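Housekeeping and storage walk-round, Jivance building, ground floor
December 2020
Inspector: Ramiro Tejada
2 comments | 6 shares

The Skalano form gives me a box for yes, a box for no and very little room for anything in between, so the comments are where to look.

1. Fire exits clear on both sides
Yes. They were clear in May as well, on the day I was expected. I would like to try it once unannounced.

2. Extinguishers in date
Yes, by the tags. One hangs behind the open kitchen door and can't be seen from the corridor. Move it.

3. Shelving fixed to wall
No. The Gruvaline units in the stock room carry a plate saying 300 kg per bay. I don't doubt the plate, I doubt the two screws. One bay moved when I leaned on it.

4. Freestanding racks and rails stable
Partly. Clothes rails get treated as if they weigh nothing, and then every winter coat in the building goes on one end. Load from the middle outwards, feet fully on a flat surface, spare hangers spread along the bar or put away. 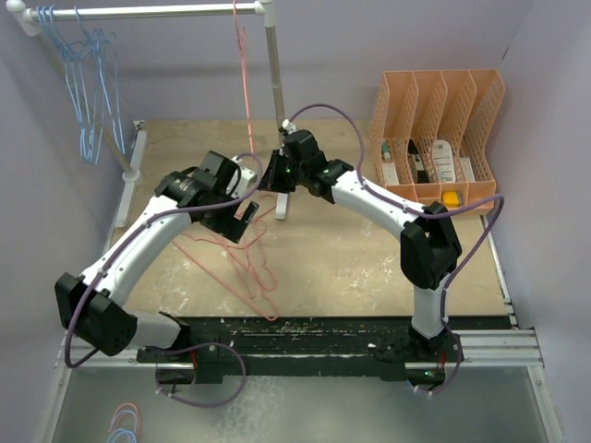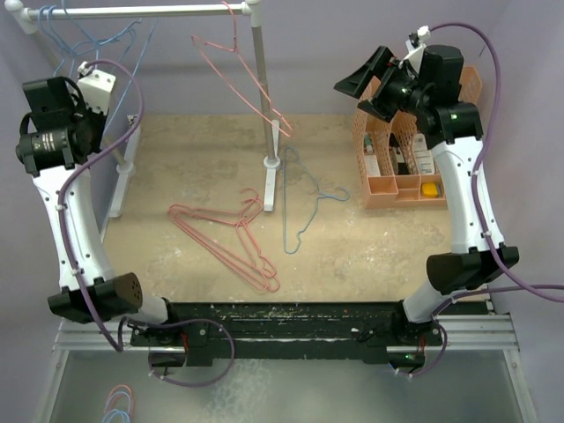

First photo: garment rack, light blue hangers all at the left end of the bar. Second photo: work surface and base rail.

5. Cables off walkways
Partly. The extension lead by the copier is taped down, with tape that has been lifting for months. "Temporary" was the word used last time too.

6. Ladders and steps tagged
No. The register lists 47 items. The Jakab stepladder is on it as checked, with no initials and no tag on the ladder itself. Out of use until somebody signs for it – and I mean after looking at it.

7. First aid box stocked
Yes, though the plasters are all one size and the eyewash is near its date.

8. Previous actions closed
The list says all closed. I found the loose stair nosing still loose. A tick in a spreadsheet doesn't hold a stair together.

Result: not passed. Items 3, 6 and 8 need doing before I come back. Items 4 and 5 can go on the ordinary list, with a name against each.

R. Tejada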